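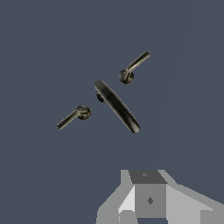
Selma Georgiev wants the water shutoff on Prallska Street moved to a later hour, and she told the tenants' meeting that people on night shifts had no way to fill a bucket beforehand. Jarnham Water has agreed. The supply will now go off at noon and come back by 4 p.m. on 10 Dec 2019.

The work replaces a valve that has leaked since August. It affects 37 homes between the bakery and the Babić building. Run the cold tap for a few minutes afterward until the water is clear, and hold off on laundry until evening. The water company will credit each account $50 on the next bill. Call extension 1183 if yours does not show up.
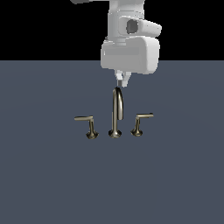 Parking during the work

The even side of the 600 block will be closed to cars from 8 a.m. Use the lot behind the library.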